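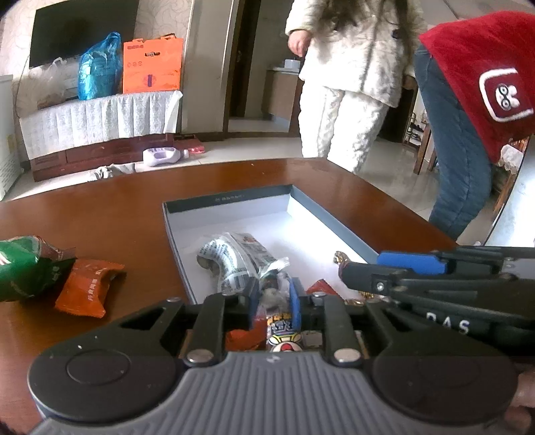

Mertens wrote:
> For gift boxes I still buy the 200 gram board from Neltier. Is it too thin for mailing to Vokidgate? Two lids came back crushed in April.

Hello list,

I think 200 is thin for the post. I had the same trouble and I changed to the heavier board, Gravitz number 3301. It is sold in packs of 100 sheets and I did not yet have a crushed lid with it.

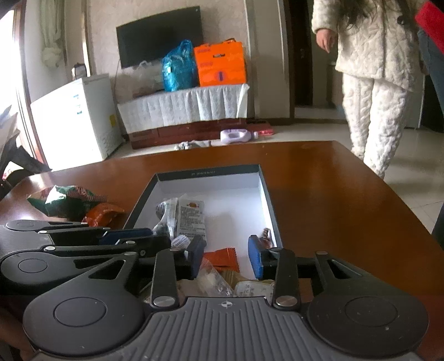

Open box, white on the inside.

Please also leave a little space between the lid and the outer carton. I fill it with paper. If somebody wants to share a pack, I can give away 80 sheets at cost.

With kind regards from Vokidgate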